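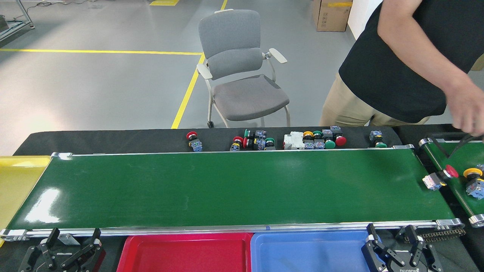

Red push button on the green conveyor belt.

I have been meaning to write up our journey home from Drindero for a while, mainly for the three or four of you who wrote to ask whether it was worth attempting with all the forms. The short answer is yes, and the long answer is what follows, so put the kettle on.

We booked in the spring, when the rules said one thing, and travelled in August, when they said another. In between they changed at least twice that I noticed. I had a folder on the kitchen table with everything printed out, and every few weeks I would take a page out and put a newer one in, feeling very organised. My other half said the folder was heavier than the guidebook, which was true – it came with us all the same.

Going out was simple enough. We showed our vaccination certificates at the desk, the young woman looked at them for a moment and then at us, and that was that. I had been awake since four in the morning worrying about the spelling of my middle name, which is different on my passport, and she never even got as far as my middle name.

Coming home was where the trouble lay. My sister-in-law was travelling with us, and she had her jabs abroad, where she has lived for years. They were the same jabs as ours, or near enough that I couldn't tell you the difference, but her certificate was from a country that wasn't on the list. So the two of us could walk off the plane and go about our business, and she had to stay indoors at our house and take tests on the second day and the eighth. We had eaten every meal together for 16 days and shared one rather small bathroom! I am not a scientist and I don't pretend to follow all the reasons, but I did find it hard to explain to her with a straight face.

The tests themselves had to be ordered before we left, and this is the part I would do differently. There was a long list of firms, some at prices that seemed too good and others that made me laugh out loud. I went with Fakineo, partly on a neighbour's word and partly from tiredness. It came to £155 for her set, with postage, and the booking number arrived by email straight away, which you need for the passenger form. Please don't leave this until the airport. We saw a family at the check-in desk trying to do it on one phone with hardly any battery, and the poor father looked ready to lie down on the floor.

The passenger form deserves a paragraph to itself. It asks for your seat number, and we didn't have seats yet. It asks for the address where you'll be staying, and it would not accept our postcode with the space in it, and then would not accept it without. I filled it in at the kitchen table of the flat in Moncrieff Street with the window open and somebody's radio going outside, and it took me nearly 2 hours for the three of us. You can save it as you go, I discovered afterwards. If you are doing one for somebody else, have their passport in your hand, because it shuts you out if you wander off to find it.

Anyway, we all got on the plane. Privska, the little airline we flew with, were very kind about it and had a separate queue for people with papers to check, so it went faster than the ordinary one. They looked at my sister-in-law's certificate and her test booking, and gave her a sticker on the back of her passport. At our end the electronic gates let us through, and she was sent to a desk, and we waited on the other side with the bags, feeling rather guilty.

Her kit was on the mat when we got in. She did the first test, we walked it down to the post box on the corner, and the result came 24 hours later, negative. Then she settled into the back bedroom with the good lamp and all my old paperbacks, and I took her meals up on a tray. She says she quite enjoyed it. I think I would have gone up the wall, though we did have some lovely conversations through the door – I'd sit on the top stair with my tea and she would read me bits out of whatever she had on the go.

The second result was slower and I rang Fakineo about it. I was on hold for most of a pan of soup, but the man who answered was perfectly nice and found it while I waited. Negative again, and she came downstairs and we had the soup.

A few of you asked about insurance too. Ours covered us if one of us tested positive before leaving, but it didn't cover extra nights in a hotel if the rules changed while we were away. I only found that out by reading the small print on the flight home, so do have a look at yours before you pay for it.

We are hoping to go back next year, perhaps a bit earlier when it's cooler. I've kept the folder.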